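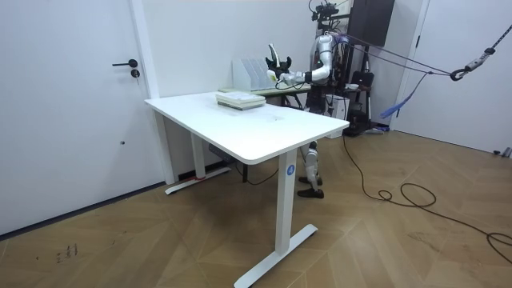 Two tables and one file rack: how a small office in Tidlow keeps its paper down
December
By our workplace correspondent

The office manager at Skustex has one rule about paper, and it is that nothing gets put flat on the green table. "Flat is how it starts," she says. "You put one sheet down, then somebody puts a catalogue on it, and by the end of the month you can't find the sheet."

She took over the back room of the Tidlow office two years ago, when it was mostly used for storing delivery notes. She says there were 709 of them, which she knows from having had to log each one before it could be thrown out. The job took most of a winter. "I did it in blocks of 30 and then had a cup of tea."

The room now has a white standing desk with a narrower table at the end of it. The desk came second-hand from Goodwin, an office clearance firm, and cost £60. The green table was already there.

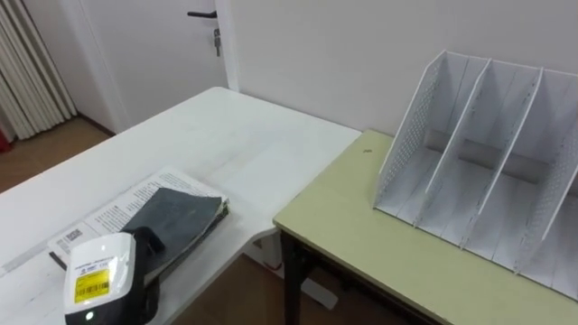 Her system is simple enough to explain in a minute. Whatever is being read stays on the white desk, and whatever is waiting goes upright in the organiser. The booklet left open on the desk is therefore in the right place by her rules, and so is the white organiser on the green table, with its open side turned to the left. "I'm right-handed but I stand on the left," she says. "If it faced the wall I'd have to walk round."

She tried a stack of trays first and gave up on them after a few weeks. The bottom tray was never emptied. She also tried coloured folders, which people took home.

What goes in the rack changes. At present it is used for invoices, forms to be signed and anything from Skernora, the firm's main supplier, which sends a lot of post. She empties it every fortnight at four in the afternoon and says it takes some 60 minutes, less if she leaves her phone in the other room.
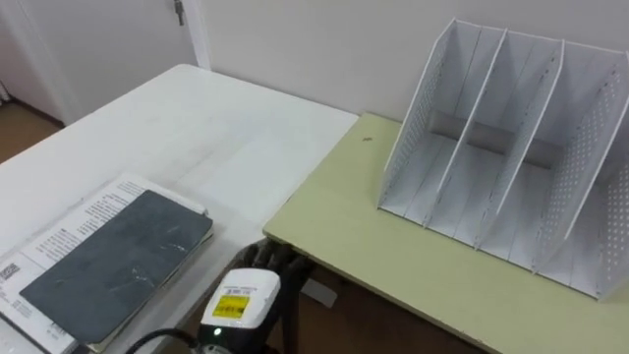

The file organiser on the green table, with a booklet open on the white one.

Instruction booklets are the one thing she has not settled. They are too thin to stand up by themselves and too useful to throw away. "I've thought about hole-punching them. I haven't done it."

Asked what she would change next, she says the gap between the two tables. Pens go down it.

Related
Choosing a second-hand standing desk
What to keep and what to shred
Is a filing cabinet still worth the space?

Comments
We do the same with a magazine rack from the kitchen. Works fine until it gets full.

Hole-punch the booklets. I put ours in a ring binder and haven't lost one yet.

What does she do with things bigger than A4?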